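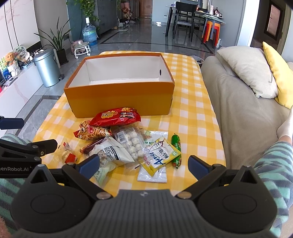 Figure 5-1. Low table, yellow-and-white gingham tablecloth.

5. Recording an Earthwork

This section covers setting up a new monument record in Tarton and measuring a mound, bank or ditch for it. It applies to the desktop program and to the Pumik handheld. Screens on the handheld are smaller, but the menu names are the same.

You need a user account with Surveyor rights. If the New Record button is gray, your account is set to Reader. See section 2.4.

5.1 Create the record

1. Open Tarton and choose Records > New Record.
2. Type a working name. Use the nearest parish, township or farm name followed by the type of monument, such as "Bollerard mound." The name can be changed until the record is locked.
3. Under Class, pick one of Mound, Bank, Ditch, Platform or Compound. Pick Compound if the monument has more than one part, for example a mound with a ditch around it.
4. Under Basis, choose Field, Map or Document. If you choose Document, the source box opens and must be filled in before you can save.
5. Press Save. Tarton gives the record a number. Write it on the first page of your field notebook.

Note: Record numbers are not reused. If you delete record 934, the next record is still 935.

5.2 Set the site datum

All heights in a record are measured from a single point, the site datum. Set it once, before you take any other reading.

1. Choose a spot that will not move and that can be found again. A bolt in a bridge parapet or a cut mark on a church wall is good. A fence post is not.
2. On the handheld, choose Survey > Datum > New.
3. Hold the staff on the spot and press Read. Wait for the second beep.
4. Enter a description of the spot, up to 400 characters. Give the distance and direction from at least two things that appear on a map.
5. Press Accept.

Caution: Changing the datum after readings have been taken shifts every height in the record. Tarton asks you to confirm, but the change cannot be undone once the record has been synced. Make a copy first (Records > Duplicate).

5.3 Measure a mound

Take the profile in two lines that cross at the top. On a round mound the lines can run in any direction as long as they are at right angles. On a long mound, run the first line along the length.

1. Choose Survey > Profile > New and enter "1" for the line number.
2. Start well outside the mound, on level ground. If there is a ditch, start beyond its outer lip.
3. Take a reading at the start point, then at every break of slope. A break of slope is any place where the ground becomes clearly steeper or clearly flatter.
4. On long even slopes, add a reading every two meters.
5. Mark the edge of the summit with the Top key. Press it once going on and once coming off. Tarton uses these marks to work out the summit width.
6. Carry on down the other side to level ground and press End Line.
7. Repeat for line 2.

A profile can hold up to 1,000 points. Most mounds need fewer than 80.

Note: Summit width is taken between the two Top marks and does not allow for slumping. If one edge has slipped, mark the edge where it stands today and put a comment in the Condition box.

Note: Height is reported twice, as Height Above Base and Height Above Ditch. Older surveys often give one figure without saying which it is. When you enter a figure from an older survey, choose Unstated in the Height Type list. Do not guess.

5.4 Measure a ditch

1. Choose Survey > Cross Section > New.
2. Take a reading on the outer lip, at the foot of the outer side, at the foot of the inner side, and on the inner lip.
3. Add any breaks of slope in between.
4. If there is standing water, measure to the water surface and press Water. Do not wade in to reach the bottom.
5. Move along the ditch and take another cross section wherever the width or depth changes.

Where the ditch has been filled and only a dip remains, set Survival to Partial. Where nothing can be seen on the ground and the ditch is known only from a map or a written source, set Survival to None Visible and draw its line with the Conjecture tool. Conjecture lines print dashed.

Caution: Steep ditch sides are slippery under leaves. Work with a second person, and keep the staff on the downhill side.

5.5 Parts that cannot be reached

Roads, houses and yards often cover the outer parts of a monument. Record the limit of what you could see as well as what you measured.

1. On the plan, choose Draw > Limit of Survey and trace the line where you had to stop.
2. Pick a reason from the list: Building, Road, Private Ground, Vegetation, Other.
3. Leave the area beyond the line blank. Do not extend a bank or ditch past it, except with the Conjecture tool.

An area left blank with no limit line is read by Tarton as surveyed and empty. This is the most common cause of records being sent back.

5.6 Plan style

Tarton can draw slopes as hachures or as contours. Hachures are the default. To change the style, choose Plan > Style. The Besnard style uses finer hachures with a wider head and suits low earthworks, which tend to vanish in the default style. Contours need at least four profiles – with fewer, the option stays gray.

Print a test sheet before sending the plan to anyone. Fine hachures can fill in on older printers.

5.7 Check and lock

1. Choose Records > Check. Items in red must be fixed. Items in amber can be left, but each one needs a comment.
2. Sync the handheld with the desktop and wait until both show the same point count.
3. Choose Records > Send for Review and pick a reviewer. The reviewer must be a different person from the surveyor.
4. When the review comes back, make any changes and choose Lock.

A locked record can still be read, printed and exported. To reopen one, the reviewer must choose Unlock and give a reason, which is stored with the record.

The sample record supplied with the program (Records > Samples > Compound) was surveyed by Elvira Rivadeneyra and reviewed by Waraporn Srithong. It was made in May, before the grass was cut, and its amber comments show how to note readings taken through long vegetation.

For exporting plans and profiles, see section 6.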